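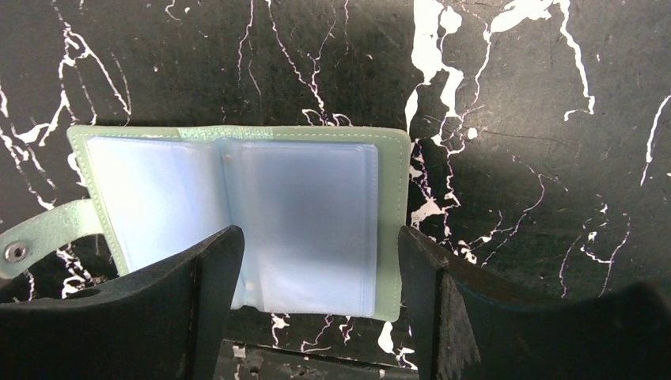
So I finally hired people to do the windows, all 10 of them, inside and out. Went with Brolten after Hema Unnithan would not stop raving. They left a business card and I tucked it in a mint-green card holder with clear sleeves like the one up there, right behind the gutter guy.

Quote was 575 and it stayed 575, screens included. Cutier wanted 700 and screens were extra!!

One gripe: they said morning and rolled up after lunch. Text me, people.

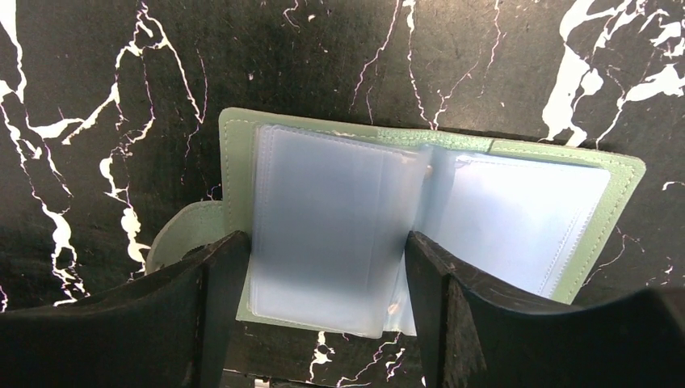

mint green on black marble, my favorite combo

Anyway, next up is the oven. Doing that one myself in June, wish me luck. If you've got a trick for the glass in the door, send it over.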